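Clornico Support > Tickets > Catalogue and search
Subject: Two-word searches return nothing after update
Opened by: Arnar Hviid, Hjaltested
Assigned to: Rhodri Samuel
Opened: January 29, 2022
Status: Waiting on customer (I dispute this, see last entry)

Arnar Hviid wrote:

Since the last Clornico update our item catalogue has stopped finding things by more than one word. Single words work. Put two words in the box and I get "No matching items", even when both are in the title, next to each other, spelt properly. The release notes say search is now "smarter". I would settle for the old one.

What I have tried so far:
Logged out and in again. No change.
Two browsers on the desktop and the app on my phone. Same in all three.
Rebuilt the index from the Admin page. The bar went to 100 and told me it was complete. I don't believe it did anything, as the "last rebuilt" line underneath still shows a time in November.
Turned off the add-on from Nirkutness that prints our shelf labels. Turned it back on, because we need shelf labels.

Rhodri Samuel replied:

Hi Arnar, thanks for the detail. Two-word searches are working on our test account, so this may be local to you. Could you clear your browser cache and try again? Could you also check there are no double spaces in your item titles? Older imports sometimes bring them in.

Arnar Hviid wrote:

Cache cleared. I did it before you asked as well, and have now done it again so that it can be ticked off.

No double spaces. I copied 10 titles out into a text editor and looked at the gaps one by one. I also made a brand new item, typed by hand, called "test kettle". Searching "test" finds it. Searching "kettle" finds it. Searching "test kettle" finds nothing. That item was never part of any import, so I can't see how an import could have spoilt it.

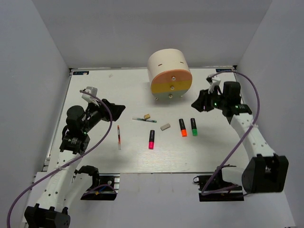 I also asked our other site at Lisstead to try it on their own account. They have 70 items and nothing like our history of old data. Same result. It would be a strange coincidence if both of us had a local problem that started on the same update.

Rhodri Samuel replied:

Thanks for checking. Could you try putting the phrase in quotation marks? The new search treats words differently depending on whether they are quoted. It would also help to know whether this affects titles only, or descriptions too.

Arnar Hviid wrote:

Quotation marks do bring something back, but not what was asked for. "test kettle" in quotes gives me 6 items. One is the test kettle. The other five have neither word anywhere in them that I can find. They do all sit in the same category, so my guess is that the quoted search is giving up and showing me a category instead. Please don't put that down as a workaround.
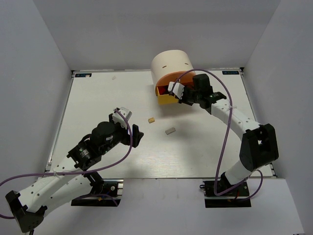 Descriptions are affected as well as titles, and this is where it really hurts, as most people here don't know what an item was called when it was entered. They type what it looks like. Somebody after the rounded cream-white container with the orange-brown front will type "yellow drawer", because the drawer sticking out under the arch is what they remember about it. Both words are in the description. Nothing comes back. Type "yellow" alone and it is in the results, along with everything else we own that has yellow in its description. Type "drawer" alone and it's there again, among the desk units.

Rhodri Samuel replied:

Understood. I have passed this to the search team. In the meantime they have asked if you could rebuild the index once more, leaving the page open until it finishes.

Arnar Hviid wrote:

Rebuilt again with the page open. It reached 100, said complete, and the "last rebuilt" time has not moved. I did say this in my first message. If the rebuild isn't running then I doubt there's much point in my doing it a third time, and I'd like somebody to look at the server end before I'm sent anything else to try.

Also, the ticket has been set to "Waiting on customer". I'm not sure what you are waiting for. Please set it back to open, and leave the test kettle item where it is so the search team can use it.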